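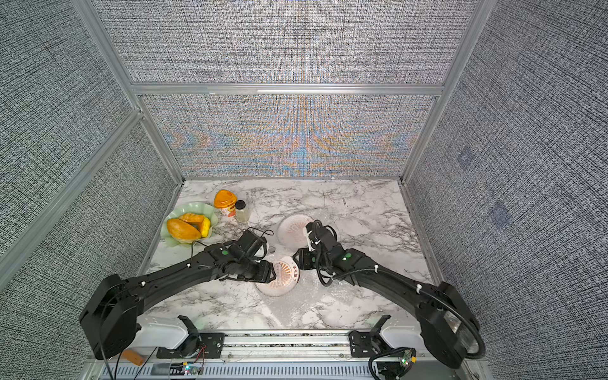 By Shona Mahuika, Bikine | Updated 10/01/2024

About Bikine

Bikine runs the breakfast and tray service for company canteens and care homes. We have 410 people on the payroll and a small automation team, led by Yanling Qiu, that works on table setting and clearing.

The team trains pairs of robot arms to handle the things our staff handle all day: bowls, plates, lidded cups, small jars, bread and fruit. Bowls take up much of the work. A gripper has to meet the side of the bowl at the right height, and a tipped bowl needs a different approach from one sitting flat. Thin plastic wrap on the table makes it harder again.

Arms are now in use at 2 of our kitchens, Vundalow and Enside. They set out and collect crockery on the early shift. People still cook, portion, check diets and take trays to the residents and guests.

What changed for staff

Clearing used to be a full shift for one person at each kitchen. It is now shared between the arms and whoever is on the line. Seventeen employees have moved from clearing to other jobs, most of them in portioning and front of house. No one's hours were cut in the move. Some people liked the old job and told us so, and two of them went back to it at our Hao kitchen, where there are no arms.

Line staff can stop an arm at any time without asking a supervisor. Each kitchen keeps a written log of stops and dropped items, and Yanling's team reads it every week. Training takes place during paid hours.

We plan to review the Hao kitchen in February. Staff there will see the plan before any equipment is ordered.

Questions about the program can go to Shona Mahuika in the staff office.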